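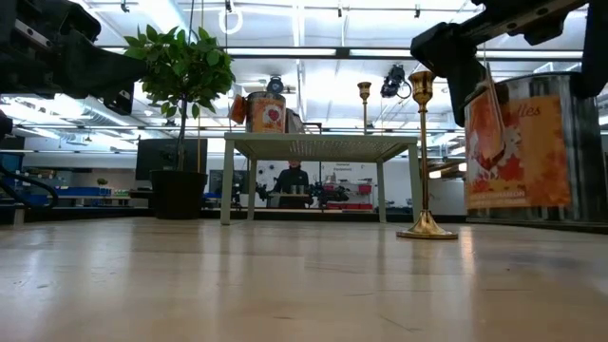 Can a robot dust and reset shop shelves yet, or am I dreaming?

I've got a home decor and gift shop, two rooms plus a stockroom, and the chore that eats my life is resetting the displays. Every surface has to be cleared, wiped and put back the way it was, and then a couple of times a season the whole lot gets swapped for the next theme (fall is the worst, it's leaves and cinnamon on everything from August on). My brother-in-law keeps telling me I should stop paying people to do it and get "one of those two-arm robots." And okay, I've been looking, and I can see the appeal! There's a gripper holding up a big metal can with autumn leaves on the label, right next to a tall brass candlestick, and that's pretty much my Friday morning. Pick up the heavy thing, don't whack the skinny thing, put it down with the label facing out. If a machine can do that, I'm interested.

So what I want to know is, could a small store buy or rent something like this now and have it do a display table start to finish? I'm not asking for it to have taste. I'd set the table up once the way I like it, and then I'd want it to clear everything off, wipe, and put it all back, preferably at night so it's done by the time I come in with my coffee. We have over 200 different items out on the floor in the fall and a lot of them are awkward: glass, dried stuff that sheds, little tags on strings, ribbon, fake plants, things that wobble if you look at them wrong. Breakage matters to me way more than speed. If it took all night to do one table I wouldn't care.

Second part, if the answer is no, is there any piece of the job that a machine is good at today? Floors we've covered, we have a robot vacuum and apart from eating a tassel in June it's been fine. I mean stuff above knee height.

I did email one company (Grenus) and got back a very nice brochure and an invitation to a call, and I don't want to get on a call with a salesperson until I know what to ask. Budget is a bit of a how-long-is-a-piece-of-string thing. What I pay now is a few hours of a part-timer's wages a week plus my own time, which is free and worth every penny.

Thanks in advance, and please go easy on the jargon, I sell wreaths.

posted by wreathlady
3 answers

No, not yet, for the whole job. Parts of it yes, with a person standing there.

I did nearly two years as a technician at a place that put arms into small warehouses, so I've spent a lot of hours watching a gripper try to pick up something it should have been able to pick up. Let me go through your table the way I'd go through it if you were a customer, because the items matter much more than the robot does.

Metal cans are one of the nicest things you can hand to a two-finger gripper. Stiff sides, a shape it can come at from lots of angles, doesn't squash. The trouble starts with a big one, where the fingers have to open nearly all the way and there isn't much slack left on either side. If your camera is off by the thickness of a pencil you're now pushing the can across the table. Shiny metal is also rotten for depth cameras. They see the reflection of the ceiling lights and decide the side of the can is somewhere it isn't. A paper label helps a ton, and a label all the way around helps even more.

Candlesticks, now. A tall brass one with a long thin stem and a wide round foot is easy to grab and hard to put down. You grab it by the stem, fine, but where's the bottom? The arm has to know exactly how far below the fingers the foot is, and it has to set the foot down flat. Come down with a small tilt and the edge touches first, and the gripper keeps pushing because it hasn't been told to stop. People do this by feel and never think about it. A decent setup has force sensing in the wrist and will stop when it feels the table. A cheap one doesn't, and you get a ding in your table. Ask about that on your call!

Tags and ribbons are the worst thing on your list, worse than the glass. A little tag hanging in front of a can is in the way of the view and in the way of the fingers, and it swings. If it gets pinched between the finger and the can, the robot thinks it has a great grip, and then you've got a tag standing out sideways or torn off. And as for straightening one afterward so it hangs nicely, I never saw ours do it reliably.

Plants, real or fake: treat them as something to go around. The part people forget is the OTHER arm. While the right one is busy doing the careful bit, the left one is hanging out somewhere, and in a tight space somewhere is in your leaves. Two arms over one small table need a lot of elbow room. Your shop tables are probably pushed up against a wall with a shelf over them, am I right?

Then the wiping. Wiping a bare flat surface, yes, perfectly doable, a bunch of labs and companies do this and it looks good. Wiping around things is much harder. So you'd have to clear the table completely first, which means the robot needs a second surface to park everything on, and now it's two moves for every item when you were only worried about one.

Here's the math I used to do for customers, and I'll use round numbers. Say you've got 100 items on your biggest displays. Off and back on is 200 moves. If the system is good and gets 99 percent of them right, which would be excellent for mixed stuff like yours, that's two mistakes in one night. Maybe one is a crooked can. Maybe one is the glass thing that wobbles. At night, with the lights off and you in bed, a mistake in the middle also tends to spoil whatever comes after it, because the robot carries on around a fallen object it doesn't know about.

For the second part, what works above knee height today: moving closed cartons, scanning shelves to see what's missing, and putting the same item in the same spot over and over. In a stockroom that can be worth something. In a two-room shop I'd struggle to justify it. Things I'd ask before any demo:

Can I bring my own items, and can you not have seen them before?
Who is driving? Sometimes the arms are being steered by a person the whole time, and it's easy to miss if the person is in another room. Nothing wrong with that, but you need to know it.
What happens when it drops something, and who pays?
How long to teach it one new item?

That last one kills it for seasonal stores, I think. You change everything a couple of times a season.

posted by torquewrench_70
marked as helpful by wreathlady

just get display risers with glass covers, problem solved, you dust the glass. my aunt has a shop and she does this. robots are a fad, we had one in the lobby at my old job and it mostly got stuck on the mat

I'll disagree a little with torquewrench, mostly on mood. I teach an evening class in shop equipment and fixtures, and I've been to see a couple of these setups as a plain visitor. One was at Bunine, one at Planness, and both times I brought a bag of my own junk from home like a crazy person. They were nice about it.

What surprised me was how much better the grabbing has gotten. I put down a pewter mug, a salt shaker, a pine cone and a soft toy, and the arms picked up all of them, including the pine cone, which I'd have bet money against. A person was steering for the first go, wearing little grips on both hands, and after that they let it run on its own with things it had been trained on. On its own it was slow. I mean go-get-a-sandwich slow. But you said you don't care about slow, so that's in your favor.

Putting down was where it all came apart, same as the answer above says. The mug ended up in the right place and turned the wrong way, handle to the wall. I asked if it could be told "handle to the front" and the guy said yes, with more examples. How many more? He said it depends, and then he said 1,000 wouldn't be a silly number for an awkward one. For a single mug! You'd be through Christmas and into bunnies by then.

Label facing out is the same problem as my mug handle, by the way. On a can with the pattern going all the way around there's a front as far as you're concerned, but the robot only knows it if somebody teaches it which bit of leaf is the front. I think that's solvable sooner than the rest. A camera can compare the table to a photo of how you left it and tell you the big can is turned. It's the fiddly last quarter inch with the fingers that isn't there.

Which brings me to the thing I'd do in your shoes. Skip the arms and use the camera half. Take a picture of each table when it's how you want it, same spot, same height (a screw-in mount on the wall is plenty), and give the part-timer a tablet to match against. A former student of mine, Eduard Doležal, set this up for a kitchen store called Villalobos and says it cut their reset time on the big front table from 70 minutes to a bit under an hour. Not a miracle, but it cost them a tablet. He also had them put the heavy cans and the tall stuff on trays, so a whole group lifts off in one go, you wipe, and the tray goes back. If robots do get good enough in a few years, trays will make their life easier too, one thing to grip and one thing to set down flat.

As for the call with Grenus, I'd take it. Tell them "bring your own items" up front and see if they go quiet.

Comments

wreathlady: Thank you, this is so helpful. Yes, two of the tables are against a wall with a shelf above, you got me. Hadn't thought about the second arm at all, I was only watching the one with the can in it. Trays I can do this week. Glass covers, no, people like to pick things up and sniff them and that's half my sales.

torquewrench_70: trays are a good call, I should have said that. get ones with a lip, and handles if you can find them

wreathlady: Does the lip matter for people or for robots?

torquewrench_70: people. candlesticks slide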